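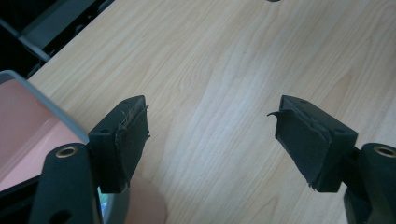 Wood Finishing, Session 3: Grain, Moisture and Surface Preparation

Tutor: Rongrong Lei

Bring last week's sample boards on Friday. The workshop opens at 9.

Why boards move

Wood takes in water from the air and gives it out again. It swells and shrinks mostly across the grain and very little along its length. Any wide panel fixed tightly on both sides will split or bow sooner or later. The Praranberg table we looked at last week had its top screwed down hard at both edges, and the crack followed the grain from end to end.

Grain direction

Plane with the grain where you can. If the surface tears, turn the board round and try again. On maple and other pale, close-grained woods, scratches across the grain may not show until the first coat goes on. Wipe the board with a damp cloth before you finish sanding and look along it under a low lamp.

Sanding

Start with the coarsest paper the surface needs and do not skip more than one grade. Brush off the dust between grades. Stop at 180 for oil and 240 for varnish. End grain should go one grade finer, or it will drink more finish and come out darker than the face.

Testing a finish

Use an offcut from the same board. Write the product, the number of coats and the drying time on the back. Tianyou Cao's notes on the Clusik oil trials are in the blue folder by the sink, and may be copied but not taken home.

Rags soaked in oil can catch fire on their own. Lay them flat outdoors to dry, or put them in the metal bin with water.

For next time

Prepare two offcuts, one sanded to 120 and one to 240, and oil both. Read the Jiang handout on shellac, up to the part on brushes.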